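Olla, month three: the packing task

Thursday, June 22, 2023 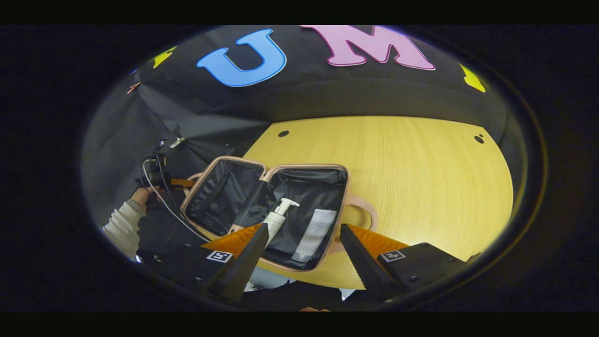

I spent most of this week on the finger pads for Olla, which is what we call the hand-held gripper Gonçalo Garcia and I have been building in the shared shop on Figueiredo. The first pads were plain printed plastic and they slid off anything smooth. The orange ones are a softer material I cast in a two-part mold, and they run along the inner face of each finger. I wanted a job that would be hard on them, so I settled on toiletries in a small travel case. The pump bottle is the item I care about most, because the head sits at an angle and you have to decide whether to take the body or the neck. The flat white one next to it is hard in another way. It lies right against the lining and there isn't much of an edge to get under.

The black lining is glossy, and that worries me for tracking. The markers on the gripper housings are small and I would like to go up a size, but then they start to get in the way of the screws. Gonçalo thinks we should leave them alone until the mount is final. He is probably right.

Pads are at revision 7 now. Revision 8 is drawn and changes only the tip, which gets thinner over the last few millimeters. I cure them for 90 minutes before pulling them, and if I rush it the corners tear.

The linkage is still the old one. There is some play in the left side that I can feel when I squeeze slowly. Américo Cunha lent me a reamer for the pivot holes and I need to get that done before he wants it back.

Still to do:
Ream the pivots and fit new pins
Print the tip mold for revision 8
Shorten the trigger spring
Write down the mix ratio somewhere other than the lid of the tub

I would like to reach 1,000 recorded grasps by the end of July. At the moment I'm well short, mostly from stopping to change parts. Next post will be on the linkage.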